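**Ticket:** Dronby room, AC rattle and buzzing ceiling light
**Site:** Ruterstead, upstairs office
**Priority:** normal
**Status:** closed, one follow-up open

**Reported, 9 am**

Rattle from the ceiling AC in Dronby whenever the fan goes above medium. It's a dry ticking sound, a bit like a card in bicycle spokes, and it carries right across the desks. The long light buzzes too, but only for the first few minutes in the morning. Cooling is fine. The room is lovely to work in otherwise and we'd really like it quiet again before July!

**Checked by us**

- Fan on low: no noise.
- Fan on medium: faint tick, comes and goes.
- Fan at 100 percent: loud tick, steady.
- Light off, fan at 100 percent: same tick, so the light has nothing to do with it.
- Fan off, light on: buzz only, gone by the time the coffee was made.
- Pressed on the cover with a broom handle (padded with a cloth): tick stops. Let go: tick comes back. Very satisfying to find that out!

**Photos**

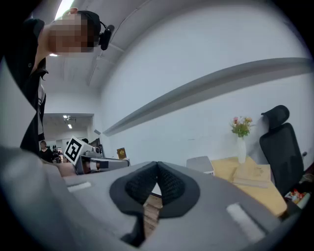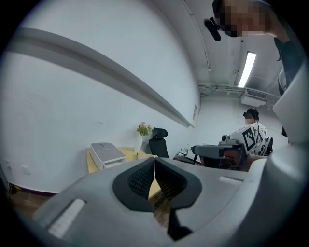 Building Support, Ruterstead Office

For whoever picks this up: the second photo has the ceiling in it, with the AC unit up near where the ceiling meets the far wall and the light fixture close by. You can follow the thin white pipe along the ceiling to the corner. There are more pipes and brackets bunched up near the unit, and that was our first suspect.

**Update, 11 am**

Called Vernetti, who look after the cooling for the whole building. They asked for the run time on the Eren controller, and it says 300 hours since the last filter reset. They said that's well past due for a clean and that a dusty filter can make the cover shake. Great tip, we hadn't thought of the filter at all.

**Update, 1 pm**

Got the tall ladder from downstairs. Moved two desks toward the door and put a sheet over the rest.

1. Switched off the unit at the Eren controller, then at the wall.
2. Opened the cover and slid the filter out. Gray fuzz from end to end, wow.
3. Vacuumed it, rinsed it, stood it up to dry in the kitchen.
4. Wiggled each bracket by hand. One had some play in it. Tightened it a half turn.
5. Found 2 cover clips not fully pushed in. Snapped them home.
6. Filter back in, cover closed, power on.

Ran it on low, medium and high. No tick on any of them! Left it on high over the afternoon with people working underneath and got no complaints, plus one thumbs up from the desk by the wall.

We can't say for sure if it was the bracket or the clips, since both got done on the same trip up the ladder. If the noise returns, start with the clips.

**Controller**

Filter counter reset to zero. To do it on the Eren panel, hold the fan button until the display blinks, then press it once more. The sticker on the panel has this wrong, so we're printing a new one.

**Still open**

The buzz from the light. Vernetti don't do lighting, so this has gone to the electrician's list as its own ticket. Please keep using the light as normal and add a note there if the buzz lasts past the first few minutes. Desks are back where they were.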